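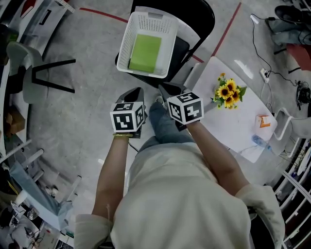 The Mullus 46 is a soft-sided cabin bag for short trips by air or rail, sold with a removable liner and a flat wash pouch. It is the middle size in the Mullus range and the one most often bought by travellers who book without hold luggage. The bag opens along three sides, so the whole of the main compartment can be reached when it is laid on a bed or stood on a chair. The wash pouch is meant for wet items, and its base panel is perforated for the same purpose as the holes in a white plastic basket with a sponge in it: water drains out and air gets in. The pouch clips to the inside of the lid and can be taken out at security without disturbing the rest of the load.

Capacity and weight

Main compartment: 46 litres
Height: 57 cm, including feet and top handle
Empty weight: 2 kg with liner and pouch fitted
Outer fabric: coated polyester
Zips: coil type, two sliders on the main opening
Colours: slate, moss, sand

Airlines set their own limits and change them without much warning. Check the figures printed on your booking before you travel, including the return leg if it is with a different carrier. The height given above is measured with the bag packed and standing on its feet. The side pocket is unpadded and should be left empty if the bag has to go into a sizing cage.

Liner

The liner is a separate bag in light ripstop fabric, held in place by four press studs. It can be lifted out and left in a hotel drawer, or washed at 30 degrees. Do not tumble dry. Liners made before February have a cord closure in place of the zip and fit the current bag without alteration.

Carrying

There are two grab handles and a detachable shoulder strap. The strap hooks are metal and swivel through a full turn. A sleeve on the back panel slides over the handle of a wheeled case; the lower edge of the sleeve unzips to make the pass-through and closes again to form a document pocket. The pocket takes a passport, boarding cards and a folded map. It is not lockable.

The strap and the handles are stitched through a webbing band that runs under the base. This band was added by Esben Stougaard, who draws the patterns for the range, after returns on the earlier bag showed wear at the handle roots – the fabric was sound but the stitching had pulled.

Care

Wipe the outer fabric with a damp cloth and mild soap. Do not machine wash the bag itself. The wash pouch should be emptied and unclipped at the end of a journey and left open overnight. Sand in the zips is the usual cause of a stiff slider after a beach holiday; brush it out dry before using any lubricant.

What is in the box

Mullus 46 bag, liner, wash pouch, shoulder strap, luggage label. The Sumoda compression cubes and the Contreras rain cover are sold separately. The rain cover is cut for the larger Mullus 66 and will be slightly loose on this model, though the drawcord takes up the slack.

Orders and spares

Spare sliders, press studs and straps are kept in stock for all current sizes. Repairs are handled by Hermenegildo Sandoval at the Cultetti workshop. Send the bag empty, with the liner removed and a note of the fault in the document pocket. Return postage is charged at cost.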